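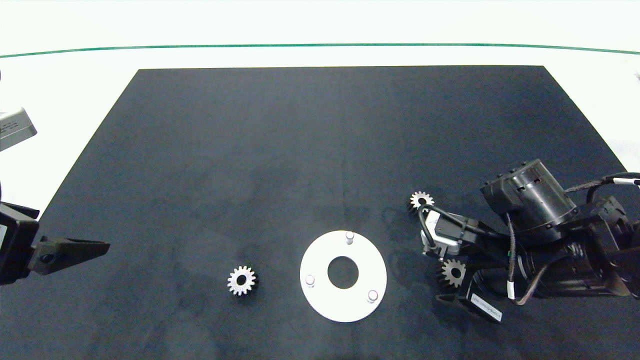
Keep One Surface in Your Home Free

By Zoriana Sydorenko

When I moved to Plendon, I had a kitchen table, two chairs and 20 boxes. The boxes were opened in one week. The table disappeared in the same week, under letters, keys, medicine and a bag of onions, and I did not see it again until October.

I think every home needs one surface where nothing lives. It can be small. My neighbor Kanchan Nishad uses the top of her washing machine, and I respect this very much. You may put things there to work with them, but in the evening they must go away.

People tell me that this is a rule for rich people with big apartments. I do not agree. My apartment has two rooms, and in a small place a full table hurts more. If I must move 50 papers before I can write one letter, I will not write the letter. I know this about myself.

The shops would like us to buy boxes and trays for the problem. I bought such a tray, and it was full by 9 in the evening. A tray is only a smaller table – it fills in the same way.

There is one thing I still did not solve. My husband believes that a newspaper is flat and so it does not count. We have discussed it many times. For now the newspaper stays on the table until breakfast is finished, and then he takes it to his chair, where he has a very large pile already.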